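Help wanted: someone to help me set up and look after the brick room

Posted in March
By Ottar Lindholm

I've been putting this off for weeks, so let me just get it out there. I need another pair of hands, part time, for the long downstairs room at Nyberg, and I'd love to find someone who likes rooms. I mean that! Some people walk into a space and start moving the chairs around in their head, and if you're one of them then please keep reading.
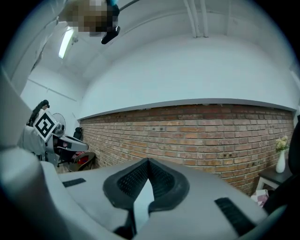 The job is 22 hours a week, mornings mostly, and it pays $55 an hour for the first stretch while we get everything planned and in place. After that it drops to a regular caretaking rate, and we'll talk about the number together before you sign anything. I work for Larent, the small outfit that runs the building, and you'd be working with me directly. There's no big team. I answer the phone, I order the light bulbs, and I'm usually the one holding the other end of the table.

So, what would you be doing? A lot of it is figuring out how people should use the place. We have a long brick wall in there, reddish-brown and tan, and I'm very fond of it. The bricks have small dark holes and marks here and there, and I want to go over the whole thing slowly with a soft brush before we decide what (if anything) gets filled. I'm leaning toward leaving most of it alone. A former tenant wanted to paint it white and I still think about how close that came – so if you have strong feelings about painting brick, please tell me in your first email and save us both a coffee.

Above the wall there's a white boxed-out band that runs along its length, and the ceiling is white too, with a couple of pipes I'd like to touch up. You'd be up a ladder for that. The lighting is fluorescent tube and it's bright, good for working and a little harsh for sitting and talking. I want to try some lamps at the quieter end. If you know about lamps, or just have opinions about lamps, you're ahead of me.

Then there's the everyday side: sweeping, dusting the ledges, putting furniture back after groups have been in, keeping the supply list up to date, and letting me know when something looks off. We also have 209 stacking chairs in storage over at Grirnside, which came to us from the old Wirker hall, and they need sorting. Some are lovely, some wobble. I'd like to keep the best ones and give the rest away, and I'd be really happy if somebody else took charge of that (my garage has already done its share).

You don't need a degree or a certificate. I would like you to have done some hands-on work before, paid or not – painting, stage sets, shop displays, your aunt's basement, whatever it was. You should be okay on a ladder and able to lift one end of a folding table. Being comfortable saying "Ottar, that's a bad idea" is a plus.

The money for materials is set at $3683 for this round, so we'll be picking carefully and I'd want you in on those choices. Bring your own work shoes. Gloves, brushes, and dust masks are on us, and so is lunch on the longer days.

To apply, write me a few paragraphs about a room you changed and what you'd do differently now. Photos are welcome, a resume is fine but optional. Drop it in the Larent mailbox by the front entrance at Nyberg, or hand it to me if you catch me there before noon. I read everything and I'll get back to you either way. If I like the sound of you we'll meet downstairs at 9 a.m. some morning, walk the length of the wall, and you can tell me where you'd put the lamps.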